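A year of learning to sleep in Hundstead

6th October

When I moved to Hundstead I believed I was a bad sleeper by nature, in the same way that some people have bad teeth. In my family we all wake up at night. My mother bakes at three in the morning, my aunt does her ironing. So I did not look for a reason. I only bought more coffee.

Now I have lived in this town for more than one year and I sleep most nights from eleven until half past six. Two readers have written to me to ask what I changed, after I mentioned it in the post about the bus pass. I will try to put it down in order, but the changes did not come in a good order, so please forgive me if I jump.

The first room

My first room was above a bakery, the Brilometti. If you know Hundstead you know the street, it goes down from the station and it always has delivery vans on it. The rent was low and I was proud of finding it. The ovens were started at ten to four. I do not say this to complain about the bakers, who were very kind to me and gave me the broken rolls. But there was a fan in the back wall and the fan had a bearing that was going, and it made a sound like somebody sawing a thin piece of wood, very slowly, all the time until the shop opened.

I bought earplugs. I tried the yellow foam ones, then the wax ones, then the silicone ones which look like small Christmas trees. The wax ones are the best for noise, but you hear your own heart in them, and I am a person who starts to count when she hears her heart. I stayed there for 29 weeks.

Something I learned in that room is that I was not afraid of the noise so much as of waiting for it. I would wake at half past three, before any oven, and lie there with my shoulders up. Even when I visited my sister for a week, where it is completely silent, I woke up at half past three and waited.

The mattress question

When I moved to the new flat I decided to do everything properly, and for me this means reading too much. I read about mattresses for the whole of November. There are foam, springs, foam with springs, latex, wool, and one with horse hair that costs more than my first car. Every website says that its own mattress is the correct one and has a questionnaire to prove it. I filled in four of these and got four different results. On one I was "a cool side sleeper" and on another I was "a warm combination sleeper".

In the end I went to the Hetuvus shop behind the ring road, took off my shoes and lay down on things. The shop assistant left me in peace, and I am grateful for this. I chose a medium one, quite boring, and I paid 128 pounds in the sale for it with the delivery included. My colleagues told me that a mattress for this money will be finished in two years. Maybe yes. But I come from a house where we slept on a folding sofa with a bar in the middle, so my back has no high expectations.

It helped a little. I want to be fair: it did not help as much as I had hoped after one month of reading.

One duvet or two

This part is for people who share a bed. Where I grew up each person has their own duvet, also when they are married for forty years. Here I found it is normal to have one big duvet for two people, and that two duvets is considered a bit sad, as if there has been an argument. My partner, who is from here, looked really hurt when I suggested it.

We tried the big one for the whole winter. He is warm like an oven and pushes it away, and I am always cold and pull it back. We did this pulling without waking up properly, but I am sure that we both slept worse for it. In the spring I bought two single duvets, the cheap ones, and asked for a trial of two weeks. He did not ask for the big one again. It is in the cupboard for guests.

The only bad side is that the bed is more difficult to make. With one big duvet you shake it once and it is done. With two, you either fold each one in three, in the long direction, as my grandmother did, or you lay them over each other and accept that it looks like a parcel. I do the folding from Monday to Friday.

What I do in the bedroom in the morning

I open the window before I do anything else, also in the rain. I pull the duvets completely back to the foot end and leave the bed open while I have my shower and breakfast. Only after this do I make it. I had always made my bed at once, like a good pupil, and I did not know that it is better to let it air first.

I change the pillowcases twice a week and the sheets once. I know this sounds strict. But if I have to name the one thing which costs nearly nothing and makes me happy to go to bed, it is a clean pillowcase. I buy mine at Nanayakkara, the fabric shop next to the library, where they sell the ends of cotton rolls by weight and will sew a simple hem while you wait. They have no buttons and no zips, only a long flap, so nothing scratches the face.
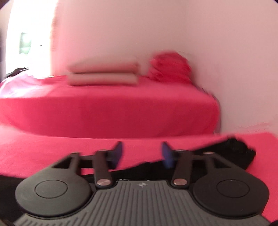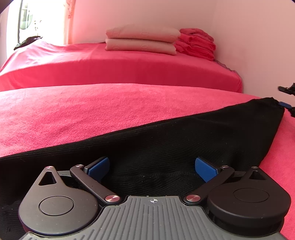
Light, which I had ignored

I did not think about light at all until last summer, when it was day at half past four and I was back to my bakery hours. I bought blackout curtains and they were too short by the width of a hand. All the light came in under them in a bright line. I returned them and bought longer ones, and these I had to hem myself. For everybody who will do this: measure from the rail and not from the top of the window, and measure on both sides. In my flat the left side and the right side are different, and the floor is not to be trusted either.

With the dark curtains I slept well, but I could not get up. I lay there like a stone until the alarm and I was in a bad mood until lunch. Now I leave them open by the width of two fingers. In June this is enough to wake me slowly, and in December it does nothing and does not matter.

In the evening I switch off the ceiling lamp after dinner and use only the small ones. My partner bumped his knee several times in the first week. He has got used to it.

The telephone

Everybody writes about the telephone and I have nothing new to say. I charge it in the kitchen. For the alarm I have a clock with real hands, from the charity shop, and I keep it in a drawer which is a little bit open, otherwise I hear it tick. If I cannot sleep I am not allowed to know what time it is. I made this rule myself and I break it perhaps once in a month.

The notebook

I kept a sleep notebook for 81 nights. I had planned a hundred, but then I went home for a wedding and left it on the train. Before this I had already seen a few things in it. I sleep badly after red wine but not after beer. I sleep badly on Sunday, always, even when I like my work. Coffee after two o'clock is a problem, and tea, against all advice, is no problem for me until evening.

I also saw that on some nights I did everything right and slept terribly, and on others I ate cheese in front of a crime film and slept like a child. So please do not take this post as a recipe. I would not start a new notebook, by the way. After some weeks I was lying in bed and already writing the sentence for the morning.

What I still have not solved

Cold feet. I wear socks to bed and take them off in the night, and in the morning I find one. A hot water bottle is good but I forget to fill it until I am already lying down, and then it is too late, I will not get up again for it.

The neighbour's dog, who is old and goes out at five. I hear the claws on the stairs. I do not mind it so much. He goes down slowly, stops on our landing to rest, and goes on, and usually I am asleep again before he comes back up.

If someone has advice about the feet, the comments are open until the end of the week. After this I have to close them again for the spam.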